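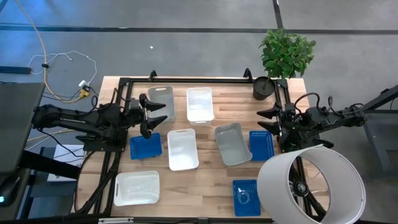 The handled storage bin is a small, open-topped plastic container used in homes, offices and shops to keep loose items together on shelves and in cupboards. It is usually rectangular and has a hole cut in each of two facing walls to serve as a grip. Makers and sellers separate it from the storage basket, whose walls are perforated, but the line is thinner than catalogues suggest, and the two are often bought and used together. White and grey bins spread over a butcher-block tabletop among blue perforated baskets show the usual mix: the bins have plain walls broken only by the handle openings, while the baskets are pierced. Translucent versions are sold on the claim that the contents can be identified without lifting the bin down. This holds for bright or bulky objects and much less well for paper, cables or anything grey.

Origins

The history of the type is poorly recorded. The account most often repeated credits the Wolville works of the firm Bortolotti with the first bin to have a cut-out handle in place of an attached one. It rests on a trade leaflet that carries no date, and a rival claim made on behalf of Selletti is no better supported. Boxes with hand holes were made in wood and card long before either firm moulded plastic, so the argument concerns a material more than an idea.

Design

Most bins taper slightly towards the base so that empty ones can be stacked inside each other. The taper wastes space when full bins stand side by side, a point seldom mentioned on packaging. The cut-out handle adds no width and cannot snap off at a joint, but it lets in dust and lets out small things such as screws, beads and rice. Perforated baskets have the same fault to a greater degree. They are better suited to goods that need air, such as onions or damp cloths, although they are widely sold for pens and hair clips.

Sizes are not standard across makers. The Punora range was advertised as fitting "any shelf", a phrase its own size chart did not bear out, as the deepest model needed a shelf deeper than those found in many kitchen cupboards.

Claims about tidiness

Sellers and writers on household order commonly state that bins reduce clutter. The evidence is weak. A survey of 634 households, cited by Corrado Marino in his handbook on domestic storage, found that owners of 6 or more bins described their homes as tidier. The households judged themselves, and no visits were made. Marino also gives 3000 as the number of objects in an ordinary flat, without saying how they were counted or whether a box of pins is one object or many. The figure has since been repeated in magazines, generally without his name.

Critics point out that an unlabelled bin can hide things as easily as sort them, and that empty bins themselves take up room. Supporters reply that this is a matter of habit. Neither side has offered much beyond personal experience.

See also: Crate; Drawer divider; Laundry basket; Shelving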